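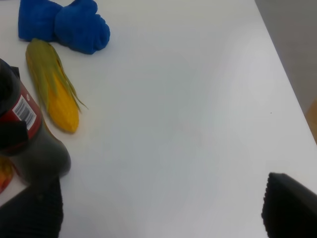
The white table in the play room at Brora, with the toy corn and the blue plush piece.

When Sumeya Tsegaye started at the Brora toy library in Flirnstead, the toys were kept in 40 closed boxes and families had to ask for each thing by its name. "A child of two does not know the name," she says. "The child knows the color, or how it feels in the hand. So the box stayed closed."

She asked for a table, and she wanted it white. Her colleague Witold Szulc was against it at first. He had looked after the toys for nine years and he was thinking mostly of the cleaning. "I told her, you will see every mark on it," he says. "She answered that this is the reason she wants it."

Now a few things are put out in the morning, and the rest stays on the shelf. Tsegaye likes to place something soft beside something hard. The blue plush often goes next to the corn, and the children do not agree on what it is. One girl calls it a mitten. Her brother gives it to his bear as a bone. Tsegaye does not correct them.

The corn is older than the table. Szulc found it in a box from the Mekonnen family, who gave their children's toys to the library when they moved to Skultidum in December. He is fond of it because of the husk. "Many toy vegetables are too smooth," he says. "With this one you have the bumps of the kernels and then the leaves, with the thin points. The small ones go to the leaves first."

I asked if the leaves do not break. "We check them," he says, and he shows me with his thumb how he bends each one back a little.

The things on the table are not always from the same family. A bottle with a dark red label can lie near the corn one day, and on another a piece of yellow and reddish fruit. Tsegaye moves them until she is satisfied – sometimes it takes her longer than the opening of the whole room.

She leaves most of the surface free. Parents ask her why she does not put out more, and she tells them that a child needs a place to bring the toy to.
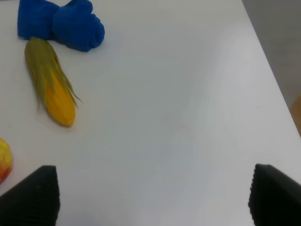

Putting away at five

The room closes at five, and the children help.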